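## 3. Preparing the work surface

Set up the Kinen cutting station on a level table before connecting the trimmer. The table must support the full weight of the board and must not rock.

1. Clear the tabletop and wipe it with a lint-free cloth.
2. Lay the base board flat. Leave a strip of tabletop exposed along the far side for the rear clamp (sold separately).
3. Press on each corner in turn. If a corner lifts, fit the adhesive pads from bag 2.
4. Let the pads set for 60 minutes before loading the board. 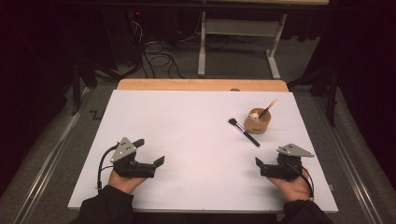

*Fig. 3 – Board laid flat, strip of wood left exposed at the far side.*

5. Place the paper stack against the left guide – no more than 400 sheets of standard weight.
6. Lower the pressure bar until it clicks.

**Note:** Stallden boards made before the Morais revision have no corner recesses. Skip step 3 and use the rubber mat.

**CAUTION:** Do not lean on the board while the pressure bar is down. The hinge pins can shear.

Store the board flat or upright. A board stored at an angle will bow and must be replaced – see section 7, Spare parts.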